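安全资料 > 场地检查 > 车辆停放场 > Cascombe停车场防盗防劫检查表

Cascombe停车场防盗防劫检查表(附检查意见)

受检单位:Dakano车辆租赁,Cascombe停车场
检查日期:2024年7月28日
检查人:Sotiris Xenos
场地面积:3,784平方米
停放能力:至多70辆
检查范围:出入口、围界、照明、监控、车钥匙、交还车流程、值班室、客户等候区、人员安全、应急联络

结果栏说明:合格,指现场看到的情况符合要求;整改,指须在限期内改正;待查,指当天缺少资料或设备无法测试,留待复查。意见栏写具体位置和处理办法。没有意见的项目只写结果。

一、出入口

1.1 主出入口道闸在无车通过时保持关闭。
结果:整改
意见:换班时道闸抬起未落,值班员在室内办交接。交接期间道闸应落下,有车要进就让车在外面等。值班员说早上还车集中,一直落杆会堵到Baleretti路上。可以把交接时间往前挪,避开还车高峰。

1.2 道闸断电后可手动锁定。
结果:合格
意见:手动锁销好用,钥匙挂在值班室钥匙柜内。锁销上有锈,加一点油。

1.3 出口处设有防冲撞设施。
结果:整改
意见:出口左侧混凝土墩被移开过,留下的空当能过一辆小型轿车。移回原位,并在地面画出位置线。右侧正常。

1.4 行人门与车道分开,平时上锁。
结果:合格

1.5 出场车辆须核对车牌、放行单和驾驶人。
结果:整改
意见:抽看的放行单都有车牌,驾驶人一栏有空着的。洗车和送修的车出场时,值班员认得司机就直接放行。认得人也要填。车被开走以后再回头查,放行单是最先要调的东西。

1.6 后门(靠排水沟一侧)停用并封闭。
结果:合格
意见:铁链和挂锁完好。门下缝隙较大,人可以趴着钻进来,车出不去。建议加一道横杆,不列为整改。

二、围界

2.1 围栏无破损、无松动。
结果:整改
意见:东侧围栏靠近变压器箱的一段,底部扎丝断开,网面可以掀起。限期修复,修好前值班员每次巡查都要看这一处。

2.2 围栏内外侧无可供攀爬的堆放物。
结果:整改
意见:西北角靠围栏堆着旧轮胎和托盘。轮胎当天可以移走,托盘等供应商来收,先挪到洗车棚后面。

2.3 植物不遮挡围栏和摄像机。
结果:合格
意见:上次修剪后情况良好。南侧藤蔓长得快,十月前再剪一次。

2.4 围界警示牌清晰。
结果:合格

三、照明

3.1 夜间出入口照明能看清车内人员面部。
结果:待查
意见:检查在白天进行,未能测试。请夜班拍照后补交,拍照时车内灯关闭,驾驶位坐人,从值班窗口的位置拍。

3.2 停车区照明无大片暗区。
结果:待查
意见:同上。值班员反映洗车棚北面偏暗,灯具在位,灯罩很脏。先清洁,再看是否要换。

3.3 照明控制箱上锁。
结果:整改
意见:箱门锁舌损坏,用胶带粘着。换锁。

四、监控

4.1 出入口摄像机能拍清车牌和驾驶人。
结果:整改
意见:入口摄像机正常。出口摄像机角度偏高,车牌清楚,驾驶人只拍到下巴以下。调低角度,调完用白天和夜间的画面各核对一次。

4.2 录像保存期符合公司规定。
结果:合格

4.3 录像时间与标准时间一致。
结果:整改
意见:出口那台主机时间偏慢,入口那台准确。两台对不上,追查一辆车的去向时会很麻烦,警方来调录像也要反复解释。校时后在值班本上记一笔,今后每月校对。

4.4 值班员会调取和导出录像。
结果:整改
意见:当班值班员会回放,不会导出。导出密码只有白班主管知道。夜班发生案件时等主管到场太慢。密码可封在信封内放进保险柜,启封后登记。

4.5 录像主机放在上锁的房间或机柜内。
结果:合格

4.6 对外提供录像有登记。
结果:合格
意见:登记本填写完整,有领取人签名和证件号。今后增加一栏,写明交出的是原件还是副本。

五、车钥匙

5.1 钥匙柜平时上锁,钥匙领用有登记。
结果:整改
意见:钥匙柜为Lennox电子柜,领用记录可查。本次从系统导出719条记录核对,有领出未记归还的情况,值班员解释为还钥匙时没有刷卡,直接挂回。钥匙都在柜内。请对全体值班人员重新说明归还步骤,并在柜门内侧贴提示。

5.2 备用钥匙与主钥匙分开存放。
结果:整改
意见:银灰色和白色几款热门车型的主、备钥匙挂在同一个钩上。拿到一串等于两把都没了。备用钥匙一律移到办公室保险柜。

5.3 钥匙牌上不写车位和车牌全号。
结果:合格
意见:已改用内部编号。对照表放在带锁抽屉里,抽屉当天锁着。

5.4 车内不留钥匙。
结果:整改
意见:洗车区一辆待洗车钥匙放在中控台上,车窗降下。洗车工说马上就洗。洗车区与出口之间没有遮挡,请把钥匙交给洗车组长保管,轮到哪辆取哪辆。

5.5 智能钥匙存放有信号屏蔽措施。
结果:合格

5.6 离职人员的柜门权限及时注销。
结果:待查
意见:人事名单当天未提供。请补交,由检查人与系统名单对照。

六、交车与还车

6.1 交车前核对租车人证件原件。
结果:合格
意见:现场旁听一次交车,步骤齐全。柜台人员对照了照片和本人。

6.2 发现证件可疑时有处理办法,员工知道怎么做。
结果:整改
意见:书面办法有,放在文件夹最后。问到的柜台人员回答各不相同,有人说直接拒绝,有人说打电话给主管。统一做法:以系统故障为由暂缓交车,到后间打电话,不当面指出证件问题,不阻拦对方离开。

6.3 车辆定位装置工作正常。
结果:合格
意见:抽查车辆在地图上位置正确。有一辆显示离线,查明在维修厂断了电瓶,已有维修单。

6.4 逾期未还车辆有跟进记录。
结果:合格
意见:记录及时。联系不上租车人的,从第几次未接通起上报,办法里没写。建议定为3次。

6.5 还车后检查车内遗留物。
结果:合格
意见:发现疑似武器、弹药或不明包裹,不触碰、不移动车辆,先报警再报主管。柜台旁的提示卡上没有“不移动车辆”一句,补上。

七、值班室

7.1 值班室门能从内部锁闭。
结果:合格

7.2 窗口玻璃和递物口完好。
结果:整改
意见:递物口挡板缺失,手臂可以伸进来够到门锁按钮。装回挡板,按钮移到桌面另一侧。

7.3 紧急按钮可用,位置坐着即可触到。
结果:合格
意见:测试前已通知接警中心,按下后有回电。测试时间已记录。

7.4 桌面和窗台不遮挡视线。
结果:整改
意见:窗台上的快递箱挡住看向出口的视线。移走。快递另设存放处,不进值班室。

7.5 值班本逐班填写。
结果:合格
意见:字迹潦草,交接人签名齐全。

八、客户等候区与家具

8.1 等候区与钥匙柜、办公区之间有门禁。
结果:合格

8.2 座椅、凳子、小桌稳固,底面和内部空腔便于查看。
结果:整改
意见:轻便的凳子每天收场时翻过来看一遍底面,看完放回。带布面或软壳的,壳内侧也要看,有夹层或开口的地方用手电照。凳腿松动的停用。靠墙长椅底部封板有一块已脱落,钉回去,脱落期间每班查看。

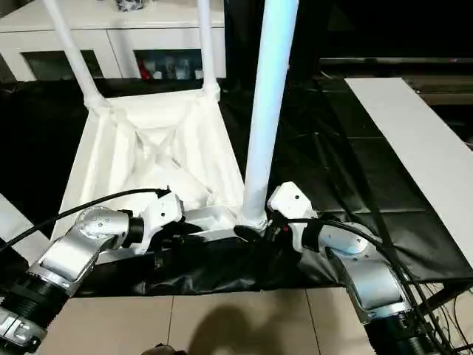
凳状家具,白色,倒置,管状腿朝上

8.3 家具不堵通道,不靠在应急门上。
结果:整改
意见:一张小桌紧挨应急门,门只能开一半。移到饮水机旁。

8.4 垃圾桶位置能从柜台看到。
结果:合格

8.5 无人认领物品的处理。
结果:合格
意见:员工答得清楚:先问在场的人,问不到就清开周围,通知主管。遗失物品登记与可疑物品记录目前写在同一本上,分开为好。

九、人员安全

9.1 员工知道遇到持械劫车时的做法。
结果:整改
意见:多数人知道不要反抗。有值班员表示会落杆拦车,这一做法不对。车上可能还有客户或同事,落杆会把人困在场内。要求如下,请打印张贴:
不争夺钥匙,不站到车前车后。
对方要车就给车,离车时先喊出车内还有人,尤其是后排有孩子的。
对方离开后关闭出入口,其余人员进室内。
报警时先报地点,再报人数、有无武器、车型、颜色、车牌和去向。
记得多少报多少,记不清的就说记不清。
不追车。

9.2 送车、接车路线上有固定停靠点。
结果:合格
意见:夜间送车改为两人同行后运行正常。高速出口外那处路边停靠点没有照明,取消,改到加油站内。

9.3 送车员知道不为陌生人停车。
结果:合格
意见:补充一点:有人穿制服拦车、要求下车,而周围没有明显的警车或检查站标志时,锁好车门,车窗只降一条缝,打电话给值班室核实。

9.4 事后有人员安置和谈话安排。
结果:待查
意见:公司说有,现场没有文件。请补交。

十、应急联络

10.1 联络表张贴在值班室和柜台,号码有效。
结果:整改
意见:柜台那张还是旧表,前任主管的号码未删除。换新表,旧表收回。

10.2 收到警方协查通报后有登记和传达。
结果:合格
意见:通报打印后夹在值班本里,各班签字。过期的没有取下,夹得太厚,当班的人翻不到最新一份。已解除的移入档案盒,最新的放最上面。

10.3 可在短时间内向警方提供被盗车辆资料。
结果:整改
意见:车辆照片、车架号、定位账号分别存在不同人的电脑里。请为每辆车建一页资料,内容包括车牌、车架号、颜色、明显划痕或贴纸、定位设备编号、最近一次租用记录。夜班值班员应能打开。

10.4 近期进行过演练。
结果:待查
意见:口头说做过,没有签到表。下次演练请提前告知检查人,用出口被抢车的情形来做,至少有一个夜班参加。

整改顺序

当天完成:1.1、1.3、2.2中的轮胎、5.4、7.4、8.3、10.1。
优先安排:2.1、4.1、4.3、5.2、7.2、9.1。
其余整改项由场地主管排期,完成后附照片报检查人。待查项的资料请一次交齐。照明两项等夜班照片到后再定结果。

受检单位补充意见

1.1条交接时间前移已与两班商定。1.3条混凝土墩需要叉车,叉车到场前先用停放车辆挡住空当,该车钥匙锁入保险柜。5.2条保险柜空间不够,已申请加一个内格。其余无异议。

检查人答复

同意1.3条临时办法。挡空当的车请把方向盘打死并拉手刹,不用热门车型。复查定在十月,先看出口和钥匙柜。

检查人:Sotiris Xenos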